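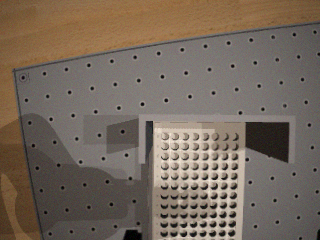
Is the Tillia open day worth the drive if you don't know anything about cheese? It's worth it twice over, and you'll know a fair bit about cheese by the time you get back to the car.

I'd been meaning to go to the Tillia creamery for years. They open the place to visitors one day every summer, and this time it fell on Thursday, August 23, 2018, so I took the day off work and left early. Tillia sits a little past Fludbridge on the Laltgate road, and the turn is easy to miss if you're looking at the cows.

We went around in groups of 12. Our guide was Jarosław Chmielewska, the head cheesemaker, who talks fast and walks faster. He started us in the milk room, where the morning delivery comes in from the farms on the Laltgate side, and then took us through to the vats. We got there right as they were cutting the curd! I had no idea how quiet that part is. Two people draw the wires through, slowly, and you can hear the whey moving.

The small testing room was next. They check every batch of milk there before it goes anywhere, and Jarosław let a couple of the kids try reading the acidity strips (one of them got it right and was pretty smug about it all the way to the cellar).

And the cellar – I could have stayed down there all day. Over 200 wheels on spruce shelves, each one turned and wiped by hand, and a smell somewhere between mushrooms and a wet stone wall. The oldest wheels are at the far end. They call that one Tiongson, after the family that first farmed the hill, and it stays down there until October before anyone cuts into it. We tasted last year's. It's nutty and a little sharp, with crunchy bits that my neighbor in the group kept calling salt until Jarosław set her straight. They're crystals that form as the cheese ages.

Lunch was outside on long tables: bread, pickled onions, three cheeses and a very good plum jam. I went back for the young one, which is soft and lemony and doesn't travel well, so you have to eat it there.

A few practical things. Parking is in the lower field and it gets muddy. Wear closed shoes, because they won't let you into the vat room in sandals. Bring a sweater for the cellar, even in August. The shop takes cash only, and the Tiongson was gone by two – buy yours before the tour.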